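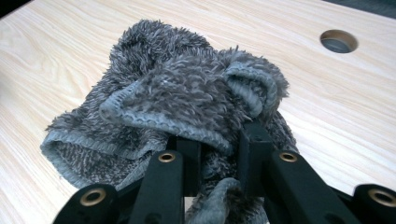
A gray microfiber towel with a long, shaggy pile.

Care of the microfiber towels

3 comments | 12 shares

The gray shag towels have been in use at the Marchand building since January, and enough questions have come in that it makes sense to put the washing rules in one place.

Wash them separately from cotton. The long pile picks up lint from anything else in the drum and holds on to it. Warm water is fine, with half the usual amount of liquid detergent. Do not use fabric softener or dryer sheets – both coat the fibers, and the towel then pushes water around instead of taking it up.

Dry on low or hang them on the rail behind the Flemeck sink. Shake each one out first. The pile clumps when it dries bunched up, and a wide-toothed comb will open it again if that happens.

Check the edging before you fold. The flat ribbed band is sewn on, and on the older batch from Burkov it started to come away at the corners. Do not pull loose threads. Cut them short and put the towel in the repair bin. A towel with a long tear goes to the floor-cleaning shelf.

Girish Bhardwaj has placed the next order, 75 towels, to be shared between Marchand and Trela. Trela will get 58 of them and the rest stay here. They should be washed once before use, as the dark ones can shed a little color the first time.

Questions about the order go to Girish at the front desk, before 4 p.m.

Share this item
Comments (3)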